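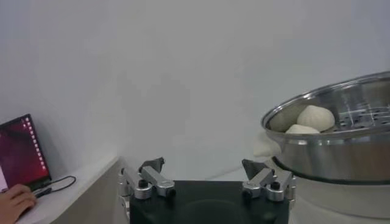 On Keeping a Household Recipe Book

13/04/2021

Readers of this blog will be aware that its usual subject is the care of household papers. Several have written to ask whether recipes fall within that subject. It is the position of this author that they do, and the present entry sets out the method followed in our home since the family book was taken apart and put back in order.

The book came to us from the Hirvonen side of the family. It was begun by Paavo Hirvonen during his years in Drakulby and continued, in a different hand, after the move to Luton. It held 200 loose cards and slips when it reached us, together with a number of newspaper cuttings that had nothing to do with food. The cuttings have been placed in a separate folder and will be discussed at another time.

Sorting

The first task was to decide what counted as a recipe. A card reading only "Vainio cake, as before, less sugar" does not tell anyone how to make a cake. It does record that such a cake was made, that an earlier version existed, and that someone found it too sweet. All such cards were kept. They were filed behind the fullest version of the dish where one could be found, and in a section marked Unplaced where one could not. The Unplaced section now holds 14 cards.

Duplicates were also kept. The family copied recipes often, and the copies differ. In one case the oven temperature changes between two cards that are otherwise the same word for word. A correction of that kind is easily lost if the older card is thrown away.

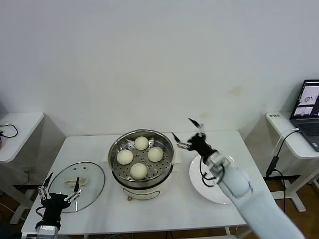
The second task was to settle the order. Most printed cookbooks run from soups to sweets, and our first attempt did the same. It failed within a week, as many of the dishes were served at more than one point in a meal. The present order is by main ingredient, beginning with flour. Flour accounts for 49 of the cards and has been further divided into doughs that rise and doughs that do not.

Copying

It is recommended that no card be used in the kitchen once it has been filed. A working copy should be made by hand or typed, with the original spelling left alone. Where a measure is unclear, the doubt should be written in the margin of the copy. "Cup" is the most frequent source of trouble. The Drakulby cards appear to mean a coffee cup, and a small one. The later cards mean something larger, and no single rule has been found that suits both.

Kausar Afridi, who has kept her own family's book for many years and kindly read ours through in June, advised that each working copy carry the date on which it was last cooked from and the initials of the cook. This advice was adopted at once. She further advised that changes be written in full sentences. "More water" is of little use to a later reader. "The dough took two more spoons of water than the card says" can be followed by anyone.

Her other suggestion concerned names. Many of our cards are titled after the person who supplied the dish, and the younger members of the family do not know who these people were. A list of names has therefore been placed at the front of the book, with one line for each person. 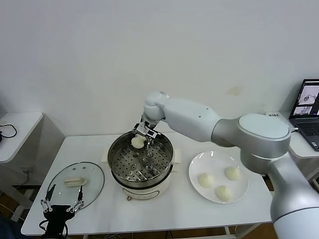

Storage presented fewer difficulties. The originals are kept flat in a Skunora document box, in paper sleeves, away from the stove and away from the window. Plastic sleeves had been used for part of the collection, and on 16 of the cards the ink had begun to lift onto the plastic. Those cards were removed with care and no writing was lost, though two titles are now faint. The working copies live in an ordinary ring binder on the kitchen shelf and are replaced when they become too stained to read.

Matters Outstanding

Three questions remain open. The first is language. A portion of the earliest cards is in Finnish, and the translations made so far are the work of several relatives who do not agree with one another. Each translation will be kept with its card until a better one is available. The second is whether to admit recipes cut from packets. The household is divided, and they are being held in an envelope for the time being.

The third is the card headed "Sunday, large." It lists nine ingredients, gives no method, and has been signed by two people. Any relative who recognizes it is asked to write to the usual address.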